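Handheld gripper pads: rubbery dark ones vs the Protau fingers, anyone compared?
Forum > Grippers and end effectors > Handheld rigs

splinter_kit
Posted Sunday, March 31, 2019

Right, quick one before I order the wrong thing again.

We've got handheld grippers here, one per hand, used for demos before anything goes near an arm. Trying to decide between the stock fingers with stick-on rubbery pads and the Protau one-piece ones. Cost isn't really the issue. Well it is a bit.

What I've got so far:

Stock fingers, flat pad. Grip on flat-sided stuff is lovely. Jar lids with a ribbed edge, also fine if you come in square. Come in at any angle and the lid skates off across the wood and you chase it. Pad edges start to lift at the corner after a while, glue I think, not the rubber.

Protau. Only had a borrowed pair for 2 days. Stiffer, no seam to peel, but shiny. Dropped more things. Liked them on thin stuff. 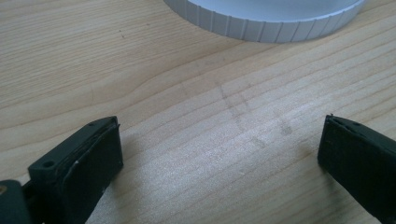
So the approach matters more than I expected. If the tips are level with each other and both flat to the board you get the lid nearly every time. One finger a touch lower and it tips. I've been pencilling marks on the board so people start from the same spot, which helps, though they rub off and then everyone starts from wherever they fancy.

Questions:
Has anyone run the Protau ones for longer than a weekend?
Does roughing up the pads do anything or just wreck them?
Where do you put the wrist camera? Ours looks between the fingers and I keep wondering if it wants to be higher.

Ta

mudlark63
Posted same day

Ran Protau fingers all through February. Short version: went back.

Longer version. They don't peel, true. But they go glassy. First week great, third week like trying to pick up soap with two rulers. Wiping with alcohol brings it back for a morning. Also the mounting holes didn't line up with our body so we had one screw in where there should be two, make of that what you will.

For lids: go for the soft pads and change them often. They're cheap. Cut your own from sheet.

offcut_annie
Posted same day

Disagree with mudlark re changing them often. Every time you change pads your opening width shifts a hair and if you're comparing sessions thats a pain. Leave them on till they're properly knackered and write down the date.

Roughing up: yes, fine grit, three or four strokes, same direction. Don't go mad.

Camera, leave it low. You want to see the tips. Everybody moves it up, everybody moves it back.

mudlark63

A hair? You can re-zero in less time than it takes to boil a kettle. Close it, read it, set it. Worn pads are the bigger drift, you just don't notice as it's slow.

offcut_annie

You re-zero. I have students. They don't.

splinter_kit

ha. OK both useful. Will try the grit on a spare pair first.

Forgot to say, lighting. Daylight on pale wood washes out right between the fingers where you need to see what you're doing. Anyone use a darker board?

tolly_b

Dark board and then your dark fingers vanish into it. Been there. Matt grey card, cheap, tape it down at the corners. Or just turn the exposure down and live with a gloomy picture. We did the second in the end as the card kept creeping.

What are you picking up besides lids?

splinter_kit

Mixed bag. Lids, bowls, a ring on and off a post. Two-handed for the last ones. Cups when I can find one without a chip in it.

The two-handed stuff is where I'm less sure the fingers even matter. More about whether you can get both hands in without the cables having a fight. We've got a head-height view as well as the ones on the grippers and the head one is what I'd keep if I could only keep one. 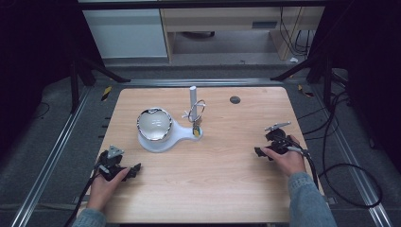
White things on white are a nightmare by the way. Bowl with a silver rim is better, at least the rim catches the light. A plain white one next to a plain white stand and you lose the edge completely from above. Ring round a post is easy to see, harder to do. You want to get hold of it on the thin side and lift straight, and the flat pads want to twist it. Thinking one flat finger and one narrow metal one on the right hand for rings, flat pair on the left for holding things still. Bit of a bodge. Anyone run mismatched hands?

tolly_b

Yes, mismatched for ages. Works. Just label them. We swapped left and right once and lost a whole afternoon's worth before anyone clocked it.

peg_and_dowel

Why would you want the head view over the wrist ones?? Head view can't see round your own hands. Soon as you reach in for the ring you're covering it up. Wrist all day long.

splinter_kit

Fair but wrist view has no idea where the other hand is. If I'm steadying the base with the left and lifting with the right, neither wrist cam has both bits in it. Head one mostly does. Depends how tall you are too, come to think of it.

peg_and_dowel

Then move the stand nearer the middle. Or tilt it. I still say a head view is a nice extra and you're training people to lean funny so their hands don't get in the way. Watch someone do it for an hour, they're bent over like a question mark.

offcut_annie

Both of you are right, use both, moving on.

kit, which controller are you reading the grippers with? If it's the Kazmi board there's a lag on the second channel. Small but you'll see it on two-handed stuff, right hand looks late.

splinter_kit

It is the Kazmi. Hadn't noticed a lag but hadn't looked. How did you spot it?

offcut_annie

Clap test. Close both at once against each other, finger to finger, and look at where the two widths bottom out. Ours was out every time, same way round. Swapped the cables, lag stayed on the second channel, so it's the board and not the gripper.

mudlark63

Never seen that on ours and we've had two of those boards. Which firmware? Old ones polled one after the other, newer ones don't. Might be all it is.

offcut_annie

Could be. It was whatever it came with. Didn't fancy updating halfway through a run.

mudlark63

Well then.

tolly_b

We moved to the Bitotier box partly for this. Both channels stamped together. Downsides: fan is loud, connectors are those fiddly little ones, and the cable it comes with is stiff as anything, you feel it pulling on your wrist. Bought softer cable seperately.

splinter_kit

Cable drag, YES. Worst bit of the whole thing for me. Black cable off the back of each one, goes over the table edge and loops on the floor, and by the end of a session you're steering round it. Tried clips along the rail. Helps on that side only.

peg_and_dowel

Take it up instead of down. Hook overhead, bit of slack, elastic. Changed my life, well, changed my elbow.

mudlark63

Overhead's good till it swings into the head camera's view. Along the forearm with a strap at the elbow is what we do. Looks daft, works. Jumper sleeve under the strap or it rubs.

splinter_kit

Will try the strap. Already in a jumper most days, it's freezing in there.

Update on pads. Did the fine grit on a spare pair as per annie, four strokes. 63 goes at the lid with those, same again with untouched ones. Roughed ones better from an angle, no difference I could see square on. Not exactly science as I knew which was which.

offcut_annie

Get someone else to fit them and not tell you. Otherwise good.

mudlark63

And do it again after 1,000 closes. That's where the roughed ones fell apart for me, pad went crumbly along the top edge and left bits on things.

offcut_annie

What grit were you using, gravel?

mudlark63

Whatever was in the drawer, so, yes, possibly.

tolly_b

Counter on one of ours says 2,709 closes on the same pads, lightly roughed, still holding. One has a nick in it but it's not near the bit that does the work. Left one always wears first here, dunno why, we're mostly right handed.

peg_and_dowel

Left does all the holding still. Constant squeeze. Right just opens and shuts. Makes sense to me.

tolly_b

Hm. Maybe. Would expect the sliding to do more damage than the squeezing though.

larch_lane
First post, been reading a while

Has anyone tried the Zurstead pads? Slightly curved face instead of flat. Supposed to be better on round things, lids and posts and so on. Can't find anyone who's used them for rings.

mudlark63

Tried them. Good on posts and bottles. Rubbish on anything flat, only touches along a line so it spins. For a ring I'd say no, you want something narrow.

larch_lane

Even with one curved, one flat?

mudlark63

Not tried that. Would be interested. kit has the spare hands for it apparently

splinter_kit

Go on then, will order one set of the Zurstead and put a curved one opposite a flat one. Not getting the Protau, decided. Two days of dropping things plus what mudlark said is enough for me.

Order of jobs: check Kazmi firmware, clap test, strap for the cables, then pads. If the clap test's bad I'll be back asking tolly about that fan.

tolly_b

Fan's fine if you put the box under the desk. Leave a gap behind it for air, mine got hot shoved up against the panel.

offcut_annie

Write the pad date on the finger. Paint pen. Please.

splinter_kit

Yes yes. Doing it now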